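Zirneo Greifer-Kit, ein Thread 🧵

So, die Kiste ist da und ich hab seit gestern Abend nicht viel anderes gemacht. Weil einige gefragt haben: ja, ich schreib auf, wie sich das Ding macht. Selbst gekauft, nichts gestellt bekommen, es liest auch keiner vorher gegen.

1/
Für alle, die neu dazukommen: Zirneo ist ein Nachrüst-Kit für kleine Roboterarme. Zweifingergreifer, Handgelenkkamera, Steuerplatine, Software dazu. Bestellt bei Skekberg, weil die als Einzige im Januar schon liefern konnten. 1.875 Euro. Das ist Geld, ich weiß. Mein voriger Greifer kam aus dem 3D-Drucker und hat mich auf andere Art Geld gekostet (Filament, Nerven, eine Teekanne).

2/
Verpackung: Pappe, fast kein Schaumstoff, alles beschriftet. Die Schrauben stecken in Tütchen, auf denen steht, wofür sie sind UND welcher Schlüssel passt. Ich wollte kurz jemanden umarmen.

3/
Die Anleitung hat 32 Seiten und ist richtig gut. Auf Seite eins steht eine Zeichnung vom Flansch in Originalgröße, die kann man einfach an den Arm halten und sieht sofort, ob das Lochbild passt. Bei meinem Arm (Vieira, das ältere Modell mit dem kurzen Unterarm) passt es ohne Adapter. Beim neueren braucht ihr wohl die Zwischenplatte, die kostet extra.

4/
Einbau: Arm stromlos, alten Greifer runter, Kabel durchfädeln, vier Schrauben, fertig. Das Durchfädeln ist das Einzige, wo ich geflucht habe. Tipp: das Kabelende mit etwas Malerkrepp an einen Schweißdraht kleben und dann ziehen, nicht schieben!

5/
Strom an, und die Finger machen erstmal von selbst eine Referenzfahrt. Ganz auf, ganz zu, halb auf. Das Geräusch ist herrlich, so ein kurzes trockenes Surren. Der alte hat geklungen wie ein Wecker in einer Blechdose.

6/
Jetzt zum Teil, auf den ich mich am meisten gefreut hab: die Kraftregelung. Man gibt nicht mehr nur vor, wie weit die Finger zugehen sollen, man gibt auch vor, wie fest. Weintraube: heil. Teelicht: heil. Rohes Ei: heil, heil, heil, dann hab ich mich beim Komma vertan, dann nicht mehr heil. Das war ich, nicht der Greifer.

7/
Was mich überrascht hat: wie weich das Zugreifen anläuft. Die Finger bremsen kurz vor dem Kontakt ab und legen sich dann an. Bei flachen Sachen auf dem Tisch (Unterlegscheibe, Karte) klappt es nur, wenn man den Winkel gut trifft. Münzen kriege ich noch gar nicht hoch. Wer da einen Trick hat, immer her damit.

8/
Software. Hm. Die Oberfläche ist hübsch und läuft im Browser, Installation hat keine zehn Minuten gedauert. Aber die Fehlermeldungen! "Fehler 452" und sonst nichts. Im Handbuch nachgeschlagen: 452 heißt, dass die Kamera zu spät antwortet. Hätte man ja auch hinschreiben können. Anderes USB-Kabel genommen, seitdem Ruhe.

9/
Dafür ist die Python-Bibliothek ein Traum. Verbinden, öffnen, schließen, Kraft auslesen, alles jeweils eine Zeile. Die Beispiele laufen so, wie sie im Handbuch stehen, ohne dass man vorher drei fehlende Pakete sucht. Ich hab mein altes Sortierskript an einem Abend umgezogen.

10/
Noch was für die Leute mit wenig Platz: der Greifer baut ziemlich breit. Wenn ihr in Kisten reingreifen wollt, messt vorher. Meine kleine Schraubenkiste kann ich vergessen, da kommt er mit den Gelenken seitlich nicht rein. Für offene Tische ist es egal.

11/
Kamera am Handgelenk: schaut von hinten über den Greifer, man hat also beide Fingerspitzen immer mit drauf. Das finde ich so viel angenehmer als meine alte Lösung mit dem Stativ, wo der Arm sich ständig selbst verdeckt hat. Man fährt irgendwohin und sieht direkt, ob die Spitzen richtig zum Objekt stehen.

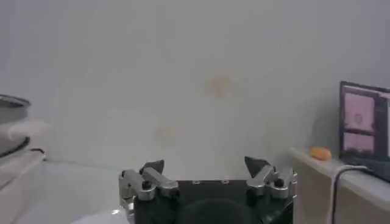 Handgelenkkamera, Finger offen, nichts dazwischen.

12/
Guckt euch die Gelenke an! Blankes Metall, schwarze Schrauben, und an alle, die ich bisher nachziehen wollte, kommt man mit einem normalen Inbus ran. Die dunklen Spitzen kann man laut Anleitung einzeln tauschen, ein Ersatzpaar liegt bei.

13/
Bei der Belichtung müsst ihr ein bisschen spielen. Vor weißer Wand und hellgrauem Tisch wird es schnell sehr hell. Ich hab die Automatik inzwischen ausgeschaltet und stelle fest ein. Kräftige Farben wie Orange findet meine Erkennung sofort, mit Weiß auf Weiß tut sie sich schwer. Das liegt aber vermutlich mehr an meinem Code als an der Kamera.

14/
Support hab ich auch schon getestet, eher unfreiwillig. Frage zur Zwischenplatte nachmittags abgeschickt, Antwort kam noch vor dem Abendessen, mit Skizze. Von Skekberg, nicht vom Hersteller. Beim Hersteller selbst hängt meine Frage zu den Fehlercodes noch.

15/
Was mir fehlt: eine Halterung, um das Kabel am Unterarm sauber zu führen. Im Moment halten das 2 Klettbänder. Geht, sieht aber aus wie Geht-schon. Im Mernumthorpe-Forum hat jemand eine Klammer zum Drucken hochgeladen, die probiere ich als Nächstes (Drucker ist also doch nicht arbeitslos).

16/
Für wen lohnt es sich? Wenn ihr schon einen Arm habt und immer wieder am Greifer scheitert: ja, würd ich wieder kaufen. Wenn ihr noch gar nichts habt, nehmt erstmal was Billiges und macht das kaputt, dabei lernt man am meisten. Und wer nur Klötzchen von links nach rechts stellen will, kommt mit gedruckten Fingern auch hin.

17/
Kurz zu den Fragen aus den Antworten: Ja, läuft unter Linux. Nein, Akkubetrieb hab ich nicht probiert. Die Lautstärke messe ich noch, mein Gefühl sagt "stört nachts nebenan nicht". Und ja, das Sortierskript lade ich hoch, sobald ich die peinlichen Kommentare rausgelöscht habe.

18/
Nächster Versuch ist Stoff. Geschirrtuch greifen, anheben, halbwegs ordentlich wieder ablegen. Falls ihr Ideen habt, an welcher Ecke man am besten anfängt, schreibt sie drunter, ich probier alles aus und hänge es hier an.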